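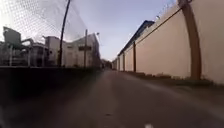

Figure 3. Service lane, Bronmont site. Masonry wall on the right, chain-link on the left.

3.2 Boundary conditions

Lane is narrow, paved, hard edged on both sides. Wall divided by brown pilasters at regular intervals (Fig. 3), with a strip of grass and dirt at its base - the only unpaved ground we sampled here. Widths were taped in October by Picard, 22 stations, then rechecked agianst the Clernalura plan. Runoff from the pavement was modeled seperately, see 3.4. Fence side left out of the shading runs.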